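The Second Life of the Family Computer

By Orla Hennessy

My mother kept everything, and I mean everything, so when we finally got around to emptying the house in Havwood last January I wasn't the least bit surprised to find the old family computer in the linen closet, tucked in under a quilt as if it might catch cold. I carried it down to the car myself. Then it rode around in my trunk for weeks, because I couldn't bring myself to leave it at the dump.

That's how I came to meet Fionnuala Scanlon, who runs the repair counter at the back of Sterimier, the secondhand shop on the hill (go on a weekday if you can, and bring quarters for the meter). She has a soft spot for old desktops, and people seem to know it. Last year 529 of them came in over her counter, and most went out again to students, church offices and one very determined retired couple writing a history of the local railroad.

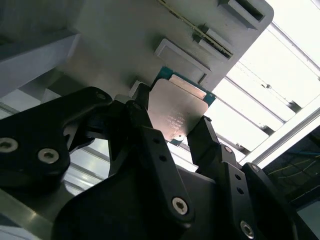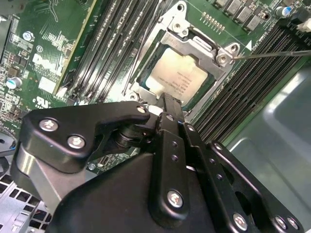
A processor, a socket, a board with some green on it.

What I love about the place is how long everyone stays. You come in to drop something off and an hour later you're on a stool with a mug of tea, hearing about a stranger's first email. Fionnuala always asks what a machine was used for before she asks what's wrong with it. Ours, I told her, was used for recipes, taxes and my brother's endless pinball games, and she wrote all of that down on the tag!

She saved our files before she did anything else. There were 3,295 photographs on that computer, a good many of them of the same dog, and I've been working my way through them in the evenings with my feet up. My brother wants copies of the beach ones. I've promised to send them as soon as I figure out which beach it was.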